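4 Adding episodes and viewing order

This section explains how a registered contributor adds an episode to a series record in the Trandell Television Catalogue and sets its place in the viewing order. Contributors who only wish to mark episodes as watched should refer to Section 3.

4.1 Before you begin

You will need the original broadcast date, the title as it appeared on screen and the name of the series. Series with more than 300 episodes are divided into volumes, and each volume must be edited separately.

Note: Specials, pilots and serials shown in parts are treated differently from ordinary episodes. See 4.3.

4.2 Adding an episode

1. Sign in and open the series record.
2. Select Episodes, then Add New.
3. Enter the title. Do not add the series name or the episode number.
4. Enter the date of first broadcast in the country of origin.
5. Write a synopsis of no more than 4,000 characters. The ending must be placed in the Spoiler field.
6. Select Save Draft.

Drafts are kept for 20 days and are then removed. A draft may be reopened from the Itero panel at any time within that period.

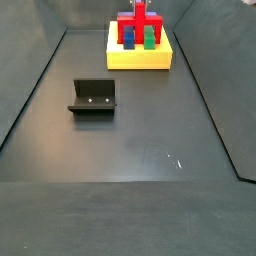 Figure 11. Yellow block on a dark grey floor.

Once the draft has been saved, the episode appears at the foot of the series list. It is not shown to the public until an editor has approved it.

Caution: Do not save the same episode twice if the page is slow to respond. Duplicate records can be merged only by an editor, and viewers' ratings may be lost.

4.3 Setting the viewing order

The catalogue holds two orders for every series – broadcast order and story order. Broadcast order is filled in from the date. Story order must be set by hand.

1. Open the Rebane tab in the series record.
2. Select the episode and choose Move.
3. Enter the title of the episode it should follow.
4. For a special shown between two series, tick Stands Alone.
5. Select Confirm.

Note: Where a story includes scenes from more than one period, place it according to the main character's own experience of events. Flashbacks and dream sequences do not affect the order.

Caution: Changing the story order of an approved series alters the list for all viewers. Use the Prulent preview to check the result first.

4.4 Disputed entries

If two contributors disagree on an order, the record is locked and both versions are passed to the continuity editor, Ankica Kelmendi. Requests should quote the record number and name the episodes concerned. The order in force before the dispute remains on display until a decision is entered.

Section last revised 2021-10-24.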